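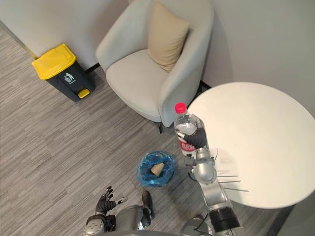

Filed under: Grant Reports / Knitting & Wool

Search this site Search

Progress report to the Sustel fund: Mittens of the Tuvo Valley, second period

This report covers the time from the end of the first period until November. The first report explained why we started with mittens and left the sweaters for later, so I will not repeat it.

The work in this period was mostly knitting. We had planned to finish the charts first and then knit from them, but the charts were full of small mistakes which we could see only when the yarn was on the needles. One example is the cuff of the so-called ladder mitten. On paper it repeats every six stitches. In the old mitten it repeats every six stitches too, except on the palm side, where the knitter had put in one extra purl to make the round come out even. We followed the paper two times and got a cuff that turned slowly to the left. Now the extra purl is in the chart, with a note.

Yarn

All the sample yarn comes from the Lundent mill. We have used 2193 grams of it so far, most of it natural white and dark gray. The first delivery was spun more tightly than the sample card we had chosen from, and the mittens knitted from it were stiff in the thumb. The mill agreed to spin the second delivery softer. It is better for the hands, but it gives a slightly wider mitten, so the needle size in the instructions had to go down by a quarter of a millimeter. This caused a delay, because four mittens had to be knitted again.

The red yarn is still a problem. The old mittens have a brownish red which we believe was dyed with madder – the mill has only a bright red. We dyed two small skeins ourselves. One is quite close to the old color and the other came out orange. We would like to try again with harder water from the well before we decide.

Charts and instructions

Every pattern is now written in Pal, the charting program which we named in the application. It does what we need for the colorwork. It does not have a symbol for the braided edge that goes around the wrist, and we have drawn this by hand and scanned it. The drawing is not beautiful but the test knitters understood it.

The test knitters asked for two changes. They wanted the thumb gusset in words as well as in the chart, and they wanted a line every ten rounds. Both are done. One of them also asked for a left-handed version. We have not promised this, as it would mean drawing all the charts again.

Knitting evenings

The evenings in Tuvo continue through the dark months, starting at 6:30. In the beginning we gave everybody the same easy mitten. This was a mistake on our side. Beginners found it hard anyway, and the good knitters finished it and stopped coming. From this autumn each person picks a pattern, and the ones with the same pattern sit together. It is louder and the attendance is steadier.

We have also learned to teach the braid on a separate little strip. When a person makes it the first time on the real mitten, the two yarns get so twisted that the joy is gone before the second round.
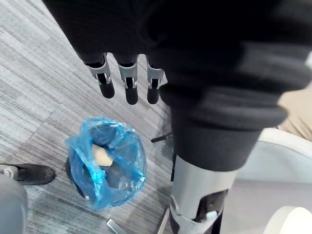

Money

The grant for this year is 3388 euros. Until now we have spent 2176 euros. The largest part is yarn, then the room, then printing of the test booklets. We spent less than planned on travel – two visits to see old mittens could be done in one trip. With your permission we would like to move the travel money that is left to dyeing. A list of receipts is attached to the paper copy of this report.

What is not done

The chapter on repair is not written. We have good notes about how the old thumbs were picked up and knitted anew, but no samples yet. The size for small children is also missing. We tried simply to use thinner yarn with the same number of stitches, and the pattern became hard to read.

Next steps

Until spring we plan to finish the red mittens, knit the repair samples and send the corrected booklet to the same test knitters for one more reading. After this the instructions can go to print. We ask to keep the final date as it is in the contract. If the dyeing takes longer, the booklet will be printed with the bright red, and the other recipe will be added on a loose sheet.

Comments (3)

woolbasket wrote:
My grandmother made the ladder one and hers always had the extra purl. She called it the lazy stitch. Glad it is in the chart now!

northneedles wrote:
Will the booklet be for sale outside the valley? And please do the left-handed version, I would pay extra.

graysheep wrote:
For the red, try keeping the pot cooler. Mine went brown when it came near boiling, so somewhere in between may be your color.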